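Rillo Plush Doughnut, pink
Reviewed for the soft toys section
Price paid: $14

I bought the pink Rillo doughnut in May for my niece's desk, and she already had one, so it stayed at our place. It has been in use since then, mostly by my son, who is four, and at times by me as something to lean a wrist on while reading.

The order came from Fetero. There was a mix-up with the color on the first try (they sent a tan one) and I wrote to the shop. Mehwish Lashari answered the same afternoon and the pink one arrived four days later. I was told to keep the tan one. The box was larger than it needed to be and had no instructions in it, which is fine for a stuffed toy.

The fabric is fuzzy all over, with a short pile. It picks up crumbs and pet hair more than a smooth fabric would. A lint roller takes care of most of it. The filling is on the firm side, and the ring goes back to its shape after being squeezed or sat on. I like that. The older Thevar doughnut we had went flat on one side within a month and never came back.

The hole is open all the way through, so a small child can get an arm in and carry it around. My son does this all day.

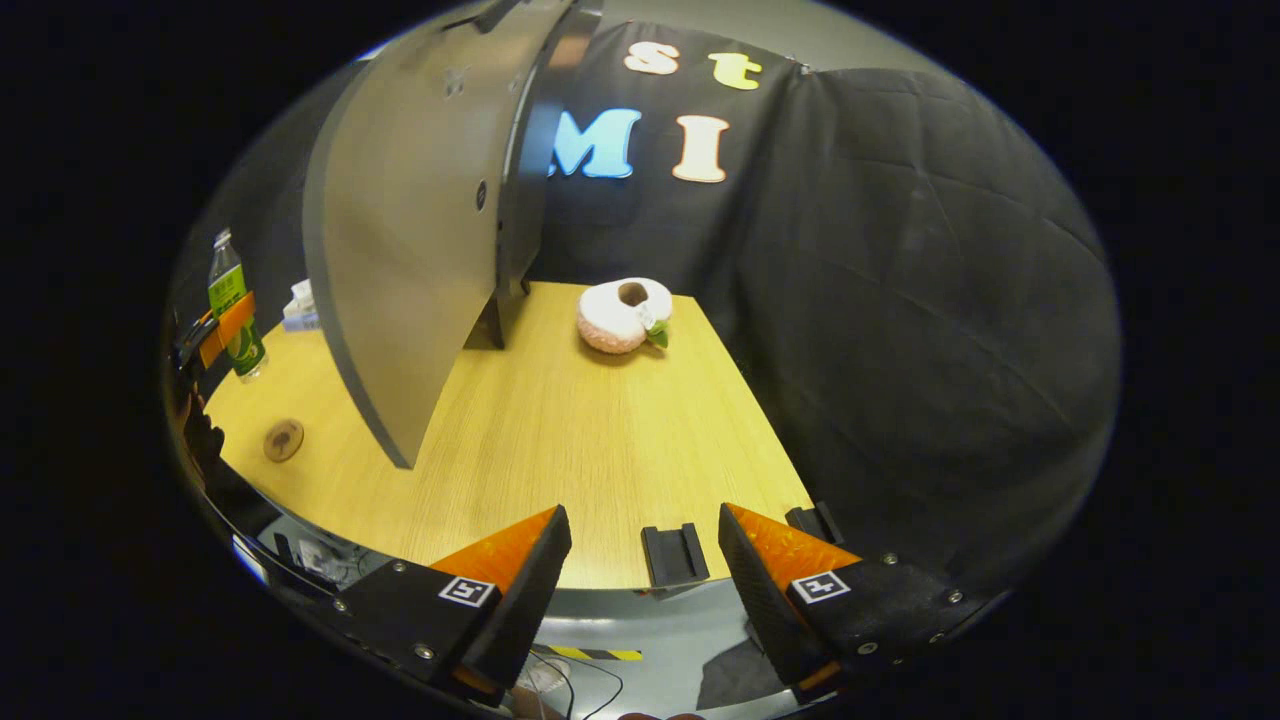 The pink doughnut on the table, with the green leaf piece at its side.

The leaf is the part I have doubts about. A doughnut does not have a leaf, and my guess is that Rillo uses the same one on its fruit toys. It is small and green and gets pulled on a lot. Ours came a little loose in the second week and I put in a few stitches with green thread. It has held since. For a child under three I would take it off before handing the toy over.

Washing: I put it in a pillowcase and ran it cold on the gentle setting, 60 minutes with the spin turned down. It took a day and a half to dry on a rack. The pile was a bit matted when it came out and a soft brush fixed that. The pink did not run or fade that I could see. I would not put it in a dryer.

As a wrist rest it is too tall for me. As a small pillow it works on a car ride, though the hole ends up under the ear, and some people will not care for that.

The Starkis version costs a few dollars less. Aqeel Talpur reviewed it on this site and found the seams weak. I have only handled that one in a store – the fabric felt thinner, and I can't say more than that.

Good: firm filling, keeps its shape, washes well.
Not so good: the leaf needs a few extra stitches, pile collects hair.

Would buy again, in the pink.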